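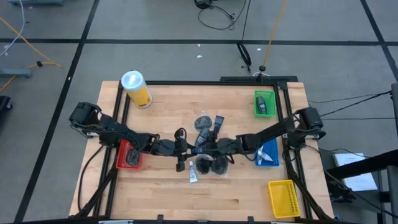
Fig. 5.1 Mixed goods at the middle of the bench top, with the coloured baskets set around them.

5. Sorting small packaged goods

This section covers laying out the bench, tipping out a mixed lot and sorting it into the baskets. It applies to tubes, wrapped rounds, bagged goods and anything else small enough to go into a basket without bending. Loose glass, aerosols and open liquids are dealt with in section 6 and must not be brought to the bench.

Read section 2 first if the bench has been moved or if the baskets have been taken away for washing.

5.1 What you need

The bench, with a bare wooden top
The set of plastic baskets, one of each colour
The lot to be sorted, in its delivery tray
The lot sheet from the Crenshaw folder
A dry cloth
Flarkus labels and a pencil

Do not put a cloth, mat or sheet of paper on the bench top while sorting. Clear bags catch on fabric, and small tubes roll under the edge of a mat and get left behind.

5.2 Setting out the baskets

1. Wipe the bench top with the dry cloth. If there is anything sticky on it, use a damp cloth, then dry it before you go on.

2. Check that each basket is empty. Turn it over and tap the base. Flat items such as sachets can lodge in the corners.

3. Set the baskets near the edges of the top, leaving the middle clear for goods. All four feet of each basket must be on the wood.

4. Check the lot sheet for the colour plan. Unless the sheet says otherwise, use the standard plan:

Red: goods in clear wrapping
Green: boxed or stiff goods with a label of their own
Blue: tubes
Remaining basket: queries and damaged goods

5. Write the lot number on a Flarkus label and fix it to the rim of every basket. Do not stick it over the slots, where it peels off as soon as the basket is lifted.

Note: The colour plan follows the lot, so it can change between lots. If you take over part-way through, read the rim labels before you place anything.

Note: Baskets may be moved to suit the person sorting, but keep them where they are once the lot has been started. Most mixed lots we have had to redo were mixed up after a basket was shifted.

5.3 Tipping out the lot

1. Hold the delivery tray low over the middle of the bench and tilt it towards the far edge. Let the goods slide out.

2. Stop when you have a small group on the wood. A few items at a time is enough. Put the tray back on the shelf below with the rest still in it.

3. Spread the group so that the items lie flat. They may overlap, but none should be standing on end against another.

4. Check the floor on each side of the bench.

Caution: Do not tip from shoulder height. Bagged goods split along the side seam, and the cap of a tube can crack without it showing.
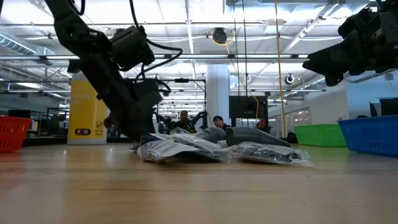

Fig. 5.2 Bagged goods in a low pile, overlapping. Baskets stand along the far edge.

5.4 Sorting bagged and wrapped goods

Start with the bags. They take up the most room and usually hide something smaller.

1. Choose the item lying on top of the others. Lift it straight up by the body. Do not pull it out by a corner of the bag.

2. If a second item comes up with it, lower both to the bench and part them there.

3. Turn the item until the label or printing faces you. Glossy bags are hard to read under the ceiling lights, so tilt the bag a little until the shine moves off the print.

4. Match the item against the lot sheet. Go by the product line and not by the colour of the bag. Several suppliers use the same white bag for different goods.

5. Place the item in its basket. Lower it in and let go when it touches the base or the item beneath.

6. Go back to step 1 and carry on until there are no bags left on the wood.

Long bagged items can be leaned across a basket if they will not lie flat. Put them in last.

If a clear bag holds a pair of items, treat the bag as one item and leave it sealed. Enter it once on the lot sheet, with the letter P beside the line. If the bag has come open and one of the pair is loose, put both pieces and the bag in the query basket together.

Round items in crinkled wrapping tend to travel when they are set down. Lay them on their flat side, away from the edge of the bench. If the wrapping has a long loose tail, fold it under.

Note: A dent in the wrapping does not make an item damaged. Count it as damaged only if the film is torn, the contents are out of shape or something has leaked.

5.5 Sorting tubes

Tubes are left until the bags are cleared. They are easy to lose sight of, especially the small white ones, which are close in tone to the clear wrapping.

1. Bring the tubes to the middle of the bench, spaced far enough apart that you can pick up one without touching the next.

2. Lay each tube flat. Never stand a tube on its cap to save room.

3. Look at both sides. The front normally carries the product name, and the small print is on the back. If the back is facing up, read what you can before turning it over, as the batch details may be on that side or pressed into the seal.
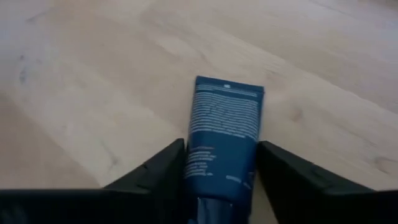

4. Run a fingertip along the crimped seal at the wide end. It should be straight and dry, with no gap at either corner. Ridges across the seal are normal and are not a fault.

5. Check that the cap is closed. Do not tighten it. If it is loose, the tube goes to the query basket.

6. Copy the batch code on to the lot sheet if the sheet has a column for it. Where you cannot find a code, write "none found" and leave the line open for the checker.

7. Place the tube in the basket with the seal pointing to the short side. Tubes of different sizes can share a basket as long as the large ones go in first.

Caution: If a tube has leaked, stop. Put it in a clean bag, wipe the bench and your hands, and check every item that was lying next to it. Do not put a leaking tube straight into a basket, as the slots let product through on to the wood.

Dark marks in the bench top may be part of the grain. Rub with the dry cloth before reporting a mark as a spill. Knots will not change. Anything that smears should be cleaned off and noted on the sheet.

5.6 Clearing the bench

1. Look over the whole top from both ends, then under each basket.

2. Fetch the delivery tray. If there are goods left in it, repeat from 5.3.

3. When the tray is empty, count each basket and write the figure beside its colour on the lot sheet. Count again if the total does not agree with the delivery note.

4. If the totals still differ by 2 or more, leave the baskets where they are and tell Gwendolyn Montoya at the Bedcombe desk. A difference of one can be entered as a query and the lot passed on.

5. Carry the baskets one at a time, with a hand on each side. Do not stack full baskets.

6. Take off the rim labels once the goods have been booked in. Old labels lift more easily if you start from the end nearest the corner.

5.7 Common problems

The item fits two baskets. Follow the lot sheet. If the sheet is silent, wrapping comes before shape, so a tube sealed in clear film goes in red.

The label is on the inside of the bag and cannot be read. Smooth the film against it with your thumb. Do not open the bag.

A basket is full before the lot is finished. Take a spare of the same colour from the Rendance rack and label it with the same lot number followed by B. If there is no spare in that colour, pause the lot. Do not borrow another colour.

The sheet lists goods that are not in the tray. Finish the sort, then mark the missing lines. Short deliveries are common in March, when part lots are sent ahead.

Changes to the colour plan go through Anika Baptiste. Please send her the lot number and the line you want changed, with a copy of the sheet as it stood before any corrections.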